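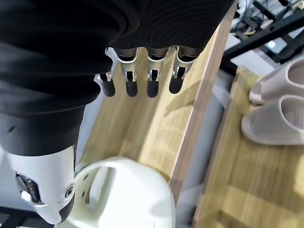 Four fingers, black tips down, over the raised wooden floor.

Teaching a robot hand at home: tips for cleaner demonstrations

Showing a robot a household job by hand or by remote control is slow work, and most of the slowness comes from recordings that have to be thrown out. The notes below come from the Odside workshop, where we have kept 2,578 demonstrations of small domestic tasks, such as folding cloths, putting cups away and picking things up off the floor. They apply to most arms with a fingered hand, whether you lead the arm yourself or drive it from a glove or a pair of hand controllers.

Before you start

Choose one job and write it down in a single line. "Pick up the sock and put it in the tub" will do. "Tidy the room" won't, and you will end up with recordings that stop in different places.

Check what the wrist camera sees before you check anything else. Move the arm through the whole job once without recording and watch the picture as you go. Sleeves and covers creep down over the knuckles during a long session, so pull the fabric back and fasten it well above the finger joints. A loop of soft hook-and-loop tape holds better than elastic and doesn't mark the cloth.

Look at the light. Strong daylight on a pale floor gives bright patches and finger shadows that move through the morning. Some variety is useful to the robot later on, but keep the first 8 recordings of any new job under the same light, with the blind half down if need be. After that, leave the blind alone and let it change.

Decide what stays on the floor. Shoes, slippers and cables can all be left out if they are normally there when the job is done. Keep cables off the path of the arm, though, and don't shift things halfway through a set.

Leading the hand yourself

Hold the arm behind the wrist, never by the fingers. Finger joints don't like being pushed sideways, and your own hand will block the camera.

Move at half the speed you would use yourself. Stop for a slow breath before the fingers close, and again before they open. These short stops make the recording much easier to trim.

Come down from above where you can. On a raised floor or a step, keep the fingertips a hand's width in from the edge until you are used to the reach - it is easy to misjudge the drop when you are standing behind the arm.

Driving it by remote

Sit where you can see the real hand as well as the screen. We use the Rosex glove for most jobs and the Karabulut hand controllers for anything heavy. The glove needs setting to your own hand each time you put it on, even if you only took it off to answer the door.

If the fingers lag behind yours, wait for them. Don't push further to make them catch up.

Take a break every 2 sets. Tired hands make untidy grips, and the robot will learn those as well.

Sorting the recordings

Go through them the same day. Delete any where you changed your mind in the middle, but keep a fumble that you put right without stopping. Out of the last 186 we recorded for the sock job, the fumbled ones were worth having.

Name the files by job and by light, for example "sock, morning, blind up". We keep ours in Plismont, but a folder and a notebook work just as well.

Aftercare

Wipe the fingertips with a barely damp cloth and let them dry before covering the hand. Brush lint out of the slots in the finger joints with a dry paintbrush. Black fabric sheds more than you would think, and a lint roller over the cover on a Friday saves doing the joints twice.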